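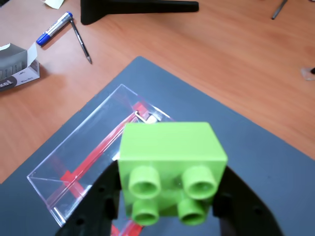 Automation at the Nasier sorting house: observations after the first season

I have served as shift coordinator at the Nasier sorting house for long enough to remember when the returns came in on hand trucks and were tipped onto trestle tables. The house receives used building bricks and other construction toys from lending libraries and kindergartens, sorts them, and sends them out again as complete sets. Several readers have asked how the introduction of automated handling in September has affected the staff. This post sets out my own view and should not be read as a statement by the management.

The work has always been repetitive. A returned set arrives in a bag or a tub, generally mixed with parts of other sets. The sorter separates the parts by type and color, sets aside whatever is cracked or chewed, and places the remainder in the tray for the set concerned. On an ordinary day the hall handles 3,000 parts. The highest figure since the new stations opened is 3,338, recorded on a day when two school districts returned their loans at once.

Under the present arrangement, the large bricks are picked up and placed by a pair of gripper fingers at each of the 5 stations. The small parts, the wheels, the figures and anything with a hinge remain with the staff. The division was proposed by Friederike Frerichs, who is responsible for the hall, and it was made on practical grounds. A large brick has two flat sides and can be held firmly. A figure with a movable arm can be picked up in a dozen ways, most of them wrong.

It should be recorded that the first weeks were difficult. The stations were set up on ordinary desks, and the staff continued to use those desks as they always had. Pens, labels and boxes were left wherever there was room. A sorter's desk is a personal matter, and the request that a marked area be kept clear was received by some as a criticism of their habits. A short written rule was issued, revised twice, and now consists of a single sentence: the working area belongs to the station during a run and to the sorter at all other times. There have been few complaints about it since.

A second difficulty concerned bricks that lie with the studs downward. A person turns such a brick over without noticing that he or she has done so. The station has to be taught that this is the same part, and that it must go into the tray the right way up. Much of the first month was spent on this one question. Jörg Schwerdtfeger, the most senior of our sorters, was released from the line for two afternoons a week to show the orientations that occur in practice. He had been the most outspoken opponent of the project at the staff meeting, and he remains of the opinion that it was introduced with too little notice. On that point I agree with him.

What has changed for the people

No position was removed. This had been promised in writing, and the promise has been kept to date. Two fixed-term contracts that ended in the summer were not renewed, however, and it would be incomplete to leave this out. The management's position is that they would have ended in any case. The colleagues concerned see the matter differently, and I am not able to say who is right.

For those who remain, the character of the day is different. Sorting by hand permitted conversation. Two people facing each other across a table could talk for a whole shift and lose nothing in speed. The new stations stand in a row, and each sorter looks after one of them while doing the small parts at the side. Several colleagues have told me that they miss the table more than they had expected. Ms. Frerichs has agreed to move two of the stations so that they face one another - a small change, although it requires new cabling and has been waiting for the electrician for three weeks.

There have been gains also. Complaints of sore wrists have become less frequent, particularly among those who used to handle the large bricks all day. The inspection of damaged parts is more thorough, as the sorter has time to look at a part properly before deciding. The share of sets sent out complete at the first attempt stood at 95 percent in the last monthly report. I would be cautious in crediting the stations alone with this, as the packing lists were rewritten in the same period.

The question of pay has not been settled. Looking after a station includes clearing faults, keeping a log and deciding when to stop a run. None of these duties appears in the existing job description. The staff have asked for a new grade, and a reply has been promised by the end of the year. Until it arrives, the additional duties are voluntary on paper and unavoidable in fact.

Training

Each sorter received one day of instruction. It was too short. The day covered starting, stopping and the emergency switch, and these were taught well. It did not cover what to do when a run goes wrong in a minor way, for instance when a brick is held at a slant and is set down against the rim of the tray. Most of what the staff now know about such cases they learned from one another, and Mr. Schwerdtfeger has begun to write it down in a ring binder kept at the second station. The binder is open to everyone. New entries are to be initialed, and pages are not to be removed.

Our sister house at Gamora is to receive its own stations next. I have been asked to speak to the staff there, and I intend to bring a copy of the binder and the old version of the job description along with the new duties listed beside it. Colleagues at Gamora who wish to put questions in advance may leave them in the comments to this post or hand them to their own shift coordinator.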